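4. What the chore diaries told us

I should say up front that I came to this part of the study expecting to write about gifts. Most of the earlier work on small gestures in long relationships starts with flowers, dinners out, the note in the coat pocket, and so did my interview guide. Then the diaries started coming back and people mostly wanted to talk about dishes.

4.1 Who notices what

Both partners in each couple kept a diary through February using the Nililari app, which sends one prompt in the evening and then leaves you alone. The prompt was deliberately plain: did your partner do anything today that you were glad of? People could skip it, and plenty did on weeknights. We ended the month with a little over 2,000 entries, and I read every one of them myself (twice, in the case of the funny ones).

Gifts do turn up, but they're rare, and people write about them politely. The long, warm entries are nearly all about something ordinary being handled. The car had gas in it. The bread was moved out of the freezer the night before. One woman in the Brustard group wrote four paragraphs about her husband calling the insurance company so she wouldn't have to sit on hold, and she ended with a row of exclamation points.

What surprised me more was how often the two diaries didn't match. I'd find a glowing entry from one partner and go looking for the other half of the story, and the person who had done the nice thing hadn't mentioned it at all. When I asked about this in the follow-up calls, I got a lot of shrugging. "I was up anyway" was a common answer. The reverse happened too – someone would go to real trouble over a surprise, and the partner's entry for that evening would be about the dog having been walked.

4.2 Asking for it

The interviews also covered whether people ever ask for the things they like. I had guessed that asking would spoil it, and some people do feel that way. A man in the Phí group told me that if he had to request a back rub then it was "just an appointment." But he was in the minority. Most people said they were happy to get what they asked for, provided they only had to ask once. It's the second and third time that stings.

There is a wrinkle here about length of relationship. Couples who had been together less than 2 years were much more likely to say a partner "should just know." The longer-standing couples seemed to have given up on mind reading and were cheerful about it. I can't tell from these data whether they learned to ask or whether the ones who never asked had split up, and I'd be very glad to see someone follow the same couples for long enough to find out.

4.3 Where it happens

We tagged each entry by room whenever the writer gave us enough to go on. The kitchen won easily, with the car a distant second. Bedrooms came up less than you might think, and when they did it was mostly about blankets and alarm clocks. People also used particular objects as a kind of mailbox. Notes went on the refrigerator, lists went on the refrigerator, and in several homes so did apologies. I've started to think of the fridge door as the one place in the house where both people look every day without having to be in a good mood first.

That thought shaped the next stage of the project, which asks people to talk through a typical evening at home.

Figure 3. Simulated room with a grey double-door refrigerator.

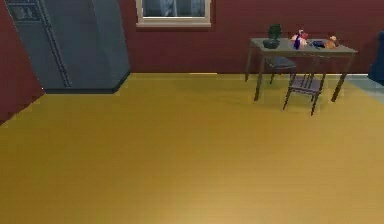 4.4 Limits of the diary method

Diaries flatter the people who like writing. A handful of our participants produced pages every night, and others gave us "yes, coffee" and nothing more, so I've tried to keep the heavy writers from running away with the results. Quotes in this section come from as many different homes as I could manage.

The prompt itself also leans one way. We asked about being glad, so we have very little on the gestures that landed badly, and those came up in the calls only when I went digging. I'd ask about both next time.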